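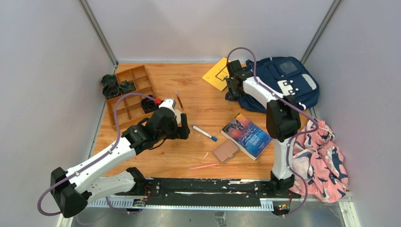
종을 뜨러 다니는 사람, 나라야난 토머스를 만나다

나라야난 토머스는 인사를 나누자마자 녹음기부터 꺼냈다. 5월에 훌레다 골짜기에서 담아 온 종소리라며, 볼륨을 끝까지 올려 달라고 했다. 낮게 깔리는 첫 음 뒤로 한참 동안 웅웅거리는 여운이 이어졌다. "들리세요? 지금 이 떨림이요! 저는 이 소리 때문에 직장을 그만뒀어요."

그는 11년째 마을 종탑을 찾아다니며 소리를 기록하고 있다. 지금까지 올라간 종탑이 82곳, 그중 가장 높은 곳은 모르니츠의 종탑으로 계단이 275개다. "첫날은 200계단쯤에서 주저앉았어요. 그런데 위에서 정오 종이 울리는 거예요. 벽이 같이 울리는데, 다리 아픈 걸 싹 잊었죠."

스승은 종지기 아르민두 바후스다. 32년 동안 같은 종을 친 사람인데, 처음 한 달은 줄도 못 잡게 했다고 한다. "마당에 앉아서 듣기만 하라고 하셨어요. 비 오는 날, 안개 낀 날, 장 서는 날 소리가 다 달라요. 그걸 구분하게 되니까 그제야 줄을 내주시더라고요."
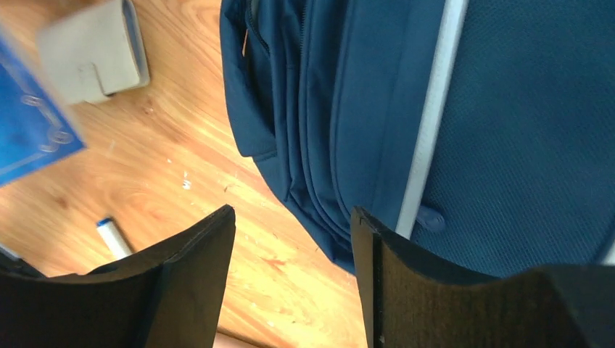
녹음 방식은 의외로 단순하다. 종탑 안에 하나, 마을 어귀에 하나, 마이크 두 대면 된다. 어귀 쪽에는 개 짖는 소리며 빨래 터는 소리가 섞여 들어가는데 그는 지우지 않는다. "종은 마을 사람들 들으라고 만든 거잖아요. 부엌에서 들리는 종소리가 진짜죠. 저는 설거지 소리가 같이 들어간 녹음을 제일 좋아해요."

요즘은 클라눔게이트의 오래된 종에 푹 빠져 있다. 가장자리에 금이 가서 음이 살짝 갈라지는데, 주민들이 새로 녹이는 데 반대했다고 한다. 그 얘기를 하며 그는 손바닥으로 무릎을 쳤다. "얼마나 멋있어요! 그 갈라진 소리를 듣고 자란 분들이에요. 새 종을 달면 자기 동네 같지 않을 거래요."

다음 목적지는 파냐시리다. 아침마다 작은 종 여러 개를 차례로 울리는 곳인데, 순서를 적어 둔 악보가 없어 치는 사람마다 조금씩 다르다고. 얼마나 머물 거냐고 묻자 그는 웃었다. "일주일 잡았는데요, 아마 한 달은 있을 거예요. 바후스 선생님도 같이 가고 싶어 하세요."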